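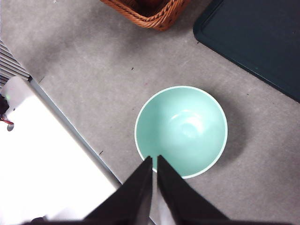
4.2 Does bowl color change how much people eat?

The claim that pale tableware makes people eat less has been repeated so often that it now appears in diet leaflets without a source. We went looking for the source. What we found was a small group of lunchroom studies, most of them short, and a much larger group of papers that cite them and add nothing of their own.

The best known of these is the Drarnell study, which served soup to office workers in bowls of 2 colors and reported that those given the lighter bowl left more behind. The effect was modest. More to the point, the lighter bowls came from a different maker and had a wider base, and the authors mention this only in a table note. A wider base changes how full a bowl looks, and fill level is known to affect how much people serve themselves. The paper has no way to separate the two.

The Tralta trial is often cited as a replication. We do not think it is one. It used dry cereal, let people pour their own portions, and weighed only what was poured. Milk was not weighed at all. A person who poured less cereal and went back for a second helping was entered as two people, an error the authors corrected in a later note that few of the citing papers seem to have read.

Mevetti is the most careful of the group. Its bowls were the same shape and glaze, and the servers did not know what was being tested. It enrolled 1,000 diners and kept usable records for 900 of them. Figure 5 plots leftover weight against bowl color for those 900. The two curves sit almost on top of each other - there is a gap at the high end, but it comes from a handful of very large portions, and it closes when they are removed.

Figure 5. Leftover weight by bowl color, Mevetti records. Large portions are included. Data file as downloaded Jun 9, 2018.

We would be more willing to accept a color effect if anyone had said in advance how large it should be, or in which direction. The Rodrigues review argues that contrast between food and bowl matters more than color itself. That may be true, but the review then counts tomato soup in a white bowl as high contrast and tomato soup in a dark blue bowl as high contrast too, and it is hard to see what result could count against the idea.

None of this shows that color has no effect. It shows that the studies usually cited for one were not built to find it. Until bowls are matched for shape, base and rim, and whole meals are weighed, we see no grounds for the advice given in the leaflets.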